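Splitting up the pick planner

April 11, 2024 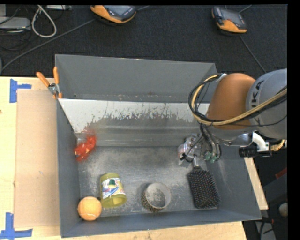 The bin from the side camera, with the gripper over the hairbrush.

I spent most of this week taking our pick planner apart and putting it back together as separate processes. I said in my last post that I would write it up, so these are my notes.

Until now everything lived in one Python program called Pladlow. It took a depth image, found grasp candidates, scored them, checked the arm path for collisions and sent the motion. That was fine when I was the only one changing it. Then Yuxi Mao started working on the scoring and we kept breaking each other's code. A bad import in the scorer would take down the motion side too, and the arm would have to be brought back up by hand.

The new layout has four processes. One reads the camera and publishes a cropped cloud of the bin. One proposes grasps. One scores them. The last one plans the path and talks to the arm controller. They pass messages through Trokix, the small message layer we already use for logging. Each message carries the time stamp of the image it came from. If the planner gets a grasp from an image older than the last arm motion, it throws it out and asks again. The old program had no such check, and I now think that explains a good share of the misses I was blaming on calibration.

The bin walls took the most time. They lean outward, and our collision model had them straight up and down. For things in the middle of the floor it makes no difference. For something in a corner, like the tennis ball, the planner was working with a wall that isn't where it says it is. I remeasured the bin and made the walls sloped planes. The panel along the back is its own plane now too. I also added a box for the clamp on the back rim, which was missing from the model completely.

The hairbrush is a different problem. The proposer likes the wide head because it has the most points, but the pins are facing up and the surface normals there are a mess. Yuxi's scorer now takes a penalty for normal variance inside the finger area, and the handle gets a fairer chance. The weight on that penalty is a guess. I have it at 3 in the config and Yuxi wants 5. We will settle it by replaying the logs.

We have 786 logged attempts to replay. The replay tool reads the stored clouds, runs the proposer and the scorer, and writes out the top grasp next to the one we used at the time. It never touches the arm, so it can run overnight.

Still open:

The clear container. Depth drops out on see-through plastic and we mostly get the label. I want to try a mask from the color image to fill in the rest.

Restart order. If the scorer comes up before the proposer it waits forever. It needs a timeout.

The config files. There are four now and two of them repeat the bin size. I will move that into one shared file before I touch anything else.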